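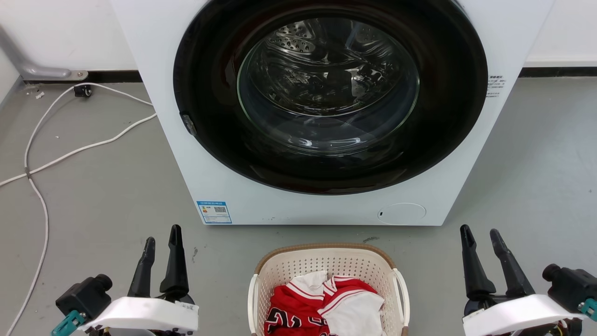
1. Background and question

Fosar runs the laundry for sports clubs and two care homes in Priromley. The work covered in this report is the loading station, where jerseys and towels arrive in baskets and are moved into front-loading machines. Until January this was done entirely by hand. The company then began moving part of it to a two-armed robot supplied by Auer, and our group was allowed to follow the change as our course project.

Our question was narrow: which parts of the loader's job go away, which parts stay, and which parts are new?

2. Method

We observed 53 loading cycles and interviewed 9 employees. Kaisu Keskinen did the interviews and Wilma Visser kept the cycle log. Each cycle was split into four stages: sorting, opening, transfer, and closing. For every stage we noted whether a person or the robot did it, and whether a person had to step in. Opinions from the interviews were kept apart from the log and are reported separately below.

3. Results

3.1 Physical load

Transfer is the stage employees most wanted to give up. It involves bending to floor level and then reaching forward into the drum, and in the manual process a loader could do this 100 times in a shift.

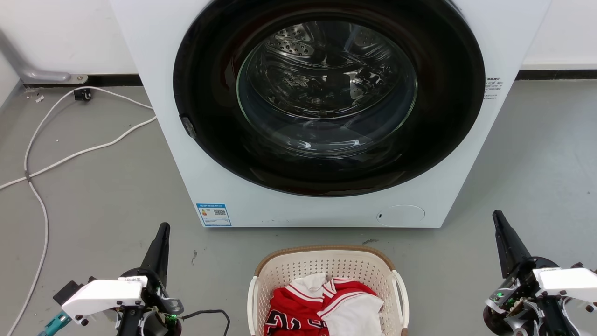 Sorting did not move to the robot, and we think it will be the last stage to do so. Employees check pockets, turn sleeves right side out, and separate colors by feel and habit. A mixed basket shows why the judgment matters: a red jersey with large white printed characters lies together with white garments, and the decision to wash them together or apart depends on the fabric and on what the club has asked for. In the interviews, loaders called this "the real job" more than once. It had never been written down as a task before the robot came.

3.2 New tasks

Three tasks were added. Baskets must be placed within reach of both arms, cables must be kept out of the walking path, and stopped cycles must be cleared and restarted. Training for the last of these was short, and two employees said they avoided it when working alone.

3.3 Interventions

A person stepped in most often during transfer, usually for a garment caught on another one. Opening the door caused few stops. The log sheets were kept in Julari, the plant's scheduling program, which does not record the reason for a stop, so the reasons come from our own notes.

4. Discussion

The loader's shift now has less lifting and more waiting. Some employees liked this. Others found it harder to keep a rhythm, and one asked to go back to the folding line - a request the shift lead approved. Pay grades were not changed during our study, although the restart task was previously listed as technician work.

5. Limits

All cycles were observed on the early shift, and towels were logged in the same category as clothing.

Report submitted September 8, 2019.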